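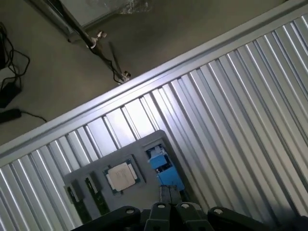
How much of the Marwat tower gets rebuilt this time? The processor and the memory, with the blue part left for whoever still has patience.

November, 4:10 p.m. Bench notes, continued from the page with the coffee ring.

Parts are sharing the grey pocketed tray again. CPU in its slot, lid a bit scuffed, two RAM modules alongside. I tried to read the marking on the lid and gave up, so go by the Zindeo parts sheet, item 157, and don't trust my handwriting on it.

Case is on its side on the slatted tables, side panel off. Small screws and slatted tables are natural enemies. Put them in a cup. I have a whole bag of 1,000 and would like to keep most of it.
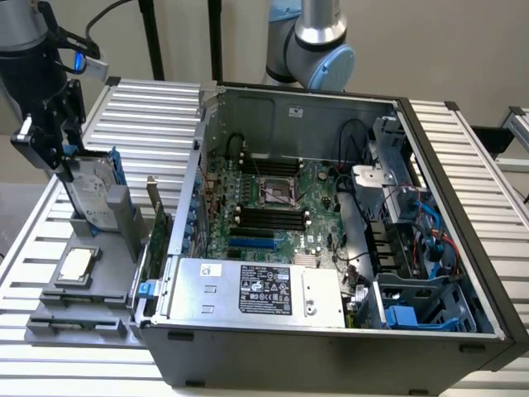 Sidra Bajwa wants the socket lever checked before any chip goes near it, and says the memory should go in first next time, "while everyone's hands are still steady." Noted. Mine were steady in the spring.

Still to do:
lever up, chip corner to socket corner, no pushing
RAM, both modules, same bank unless the board manual objects
tuck the black cable at the top left of the board
find the manual (last seen under the Redetard box)

Bench log goes to page 29 for the power-on checks.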